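Puludard House shared kitchen – progress report 2 to the Finix fund
8 Jan 2020

Sorry for the short form of this, the long form wants the closing figures and the closing figures are still with the bookkeeper. What follows covers everything since the November report.

Where we are. Floor done. Walls done, one coat, second coat can wait for spring. Electrics signed off at the end of November after a re-test of the socket behind the fridge, which failed first time on a loose earth. Fixed same visit, no extra charge. Sink still not in.

Money. Grant received to date 3,687 dollars. Spent on floor and baseboards, paint, the electrician, the table, the shelving deposit. There's 500 held back for plumbing and I'd like to keep it held back until the sink is in and doesn't leak. Receipts are in the shared folder, numbered, except the paint one, which is a photo of a crumpled receipt, best we have. If you need the original let me know and I will go through the van again.

Sink and plumbing. Ordered from Rutetti, first delivery was the wrong bowl depth, went back. Replacement promised, no firm date. The plumber won't book us until the unit is physically on site, fair enough. So everything with water in it is waiting on that one delivery. I have chased twice by phone and once in writing, copy in the folder.

Fridge. Second-hand, white, in the room now and up on bricks. The permanent stand was in the original bid under "fittings" and got squeezed when the floor ran over. Bricks were free. I would rather build a proper stand than leave it like that, quote to follow, timber only, we have someone to cut it. Inside there's a wire shelf up top and a lower shelf, two bins in the door. Shelf space is the thing people will argue over once there are 13 households using it so we're drafting a plan now – shelf by shelf, labels on the front edge, a weekly clear-out of anything with no name on it.

Table. The big light blue plastic one. Wipes down easily, bigger than the one in the bid, same price. Sits where the prep counter was drawn. The counter is now phase two, see my note of last month, and I havn't had an answer on whether moving it needs a formal change request. Please say either way.

Snacks and drinks. Bottles and packets are out on the table for now. The dry goods cupboard comes with the shelving order, so until then it's table or floor and I prefer table. Once the shelves are up the drinks go on the bottom, packets in lidded tubs above.

Clothes. Coats and work things have been ending up in the kitchen, mostly on the office chair. We did not budget for hooks. We should have. A row of hooks by the door plus one rail, small money, I'd like to take it out of the paint underspend if you're happy with that. The office chair itself is not a kitchen item and will go elsewhere when the hooks are in.

Behind schedule: sink, shelving, fridge stand.
On schedule: electrics, paint, user rules (draft 2 is out for comments).
Ahead: the table, I suppose.

Risks. Mainly Rutetti. If there is no sink by the end of the quarter I will come to you with a different supplier and a price. Also the lease renewal, no change there from last report, landlord is friendly and slow.

Room at the moment:

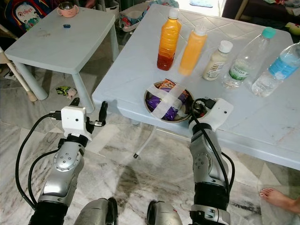
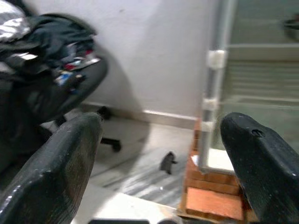
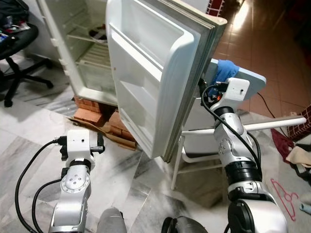

Aubert

Asks, so they don't get lost in the above. Change request for the counter, yes or no. Permission to move the paint underspend to hooks and a rail. And the payment date for the next installment – the shelving people want their balance before they load, and the deposit only holds the price for so long.

Next report when the sink is in or at the end of the quarter, whichever comes frist. Closing figures will be sent seperately as soon as I have them back.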